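October
By Huia Hinds

Pendska fountain pen ink set: a happy convert writes

I have been using fountain pens since school and I've never once been tempted by mixing my own ink. Too much mess, I thought, and too many lovely bottles already in the drawer. Then my sister gave me the Pendska mixing set for my birthday and I've hardly opened anything else since!

You get four base inks, a bottle of thinner, two droppers and a little card of recipes. Mixing is done a few drops at a time, so you can try a colour, hate it and start again without wasting much. I went straight for blue, of course, and had something I loved by teatime.

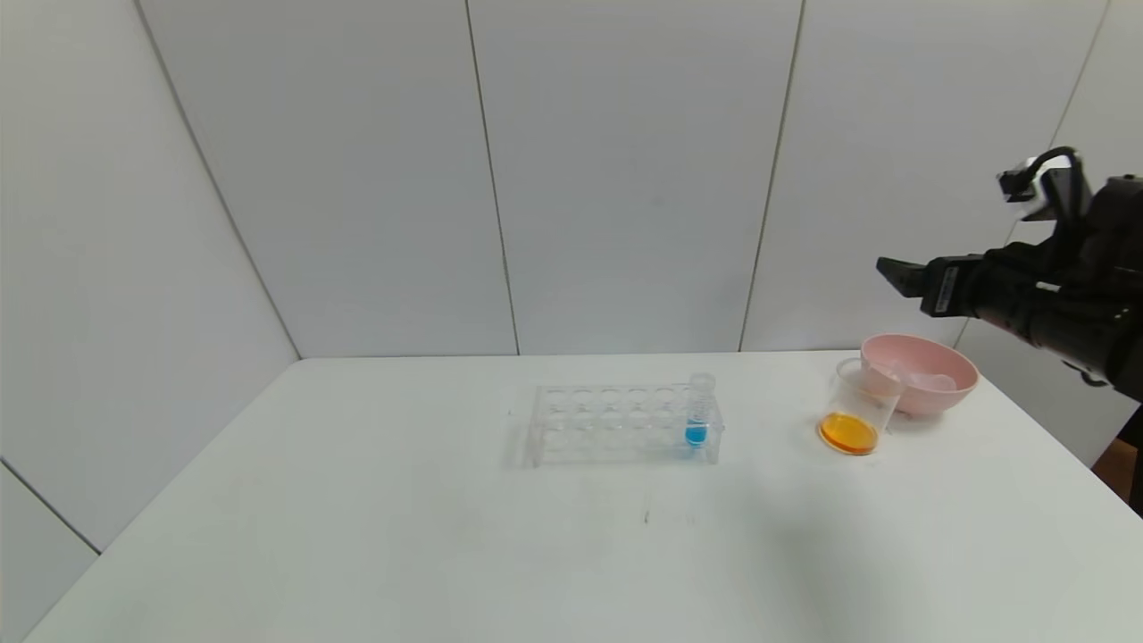 The recipe card is good but short. I'd have liked more greens on it (the two they give are nearly the same), and the print is tiny. Keep a notebook going from the start, because you will forget how many drops went in. I lost a gorgeous plum that way and I'm still sulking.

On paper the inks behave very well. I tried them on Vitus writing pads and on the cheap copier stuff from work, and there was hardly any feathering on either, even with my broad Szénási nib, which is a proper gusher. Drying is slow on the Vitus, so left-handers may want to go up a nib size finer. Shading is lovely, especially in the thinned mixes.

Cleaning up was easier than I'd feared. Cold water did for the droppers, though my thumb stayed purple until the next morning.

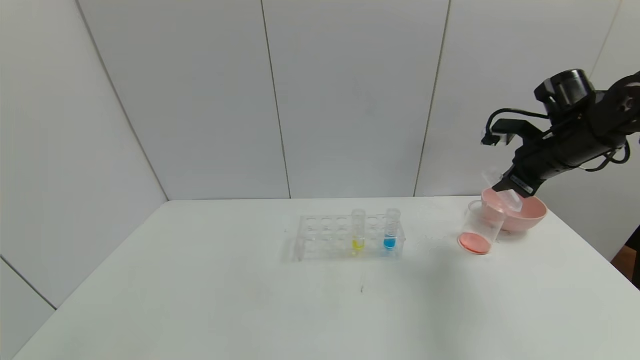 Cost and what I'd change

I'm told the set was £40, and the card says it makes up to 217 shades, which I fully intend to test. Bigger base bottles would be nice, the yellow especially, as it goes twice as fast as the rest. The box lid is a bit flimsy too. Otherwise I'm thrilled with it, and my next job is a decent grey for the Christmas cards.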